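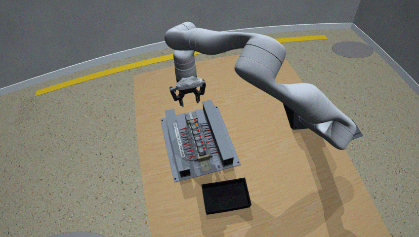 Sunday, January 10, 2021

Came in on a Sunday to check the glue samples and ended up staying most of the afternoon. The building heat was off, so I had my coat on the whole time and kept the kettle going. Writing this up now while my hands still work.

Hide glue, batch 3. This is the one Malathi mixed on Thursday with the higher water ratio, and I have to say I like it! It brushes out so much nicer than the last one. Batch 2 was grabbing before I could get the second board down (Yabsira had the same trouble, so it wasn't just my slow fingers). With this one I had time to set the joint, slide it back and forth a little, get the clamps on, and still wipe the squeeze-out before it turned to jelly.

I pulled the maple test blocks out of the clamps and broke them by hand in the vise. Ten blocks total. Most of them tore wood instead of letting go along the glue line, and the three that failed clean were all from the end of the pot, when the glue had been sitting warm for a long while. So I don't think the mix is the problem, I think it's us leaving the pot on all day. Grigoris has been saying this since May and I owe him a coffee.

The Fröhlich pot is still reading wrong, by the way. The dial says one thing and my kitchen thermometer says another, and the gap gets bigger the hotter you go. I put a strip of tape over the dial with a pencil mark where the real working temperature is. Please leave the tape alone until we get it looked at. Amrit, I know you don't like tape on things. Leave it anyway.

Spruce offcuts from Cluvport: I went through the box and it's a mixed bag. Some gorgeous straight stuff with tight rings, and then some that has runout so bad I wouldn't make a spoon out of it. I split a sliver off the end of each one to see which way it wanted to go, then stacked the good ones on the upper shelf with stickers between. The rest are in the crate by the door – take them home for kindling if you want them. I wrote "NO" on the ends in red crayon.

Humidity in the back room was 40 percent when I got here and I didn't touch anything. The little gauge by the window reads higher than the one on the shelf, but it has always done that. Someday I'll do the salt jar test on both and we can stop arguing.

Scraper sharpening: tried Ravinder's way, with the burnisher held almost flat for the first passes and then tipped up just a hair at the end. Much better hook. I was getting dust before and now I'm getting real curls, even on the curly maple. I did cut my thumb, not badly, and there's one smudge on the cover of this notebook. Sorry.

For Monday, or whoever gets here first:
Soak 14 grams of dry glue overnight in the small jar, same ratio as batch 3, label it batch 4.
Only heat what you need for the morning.
New maple blocks are cut and sitting on the bandsaw table, planed on one side only.
We're almost out of cotton rags. The Kindico ones shed, so not those again.

Still need to call about the broken clamp. The screw is stripped and it slips right when you lean on it. I hung it on the nail with a rag tied around the handle.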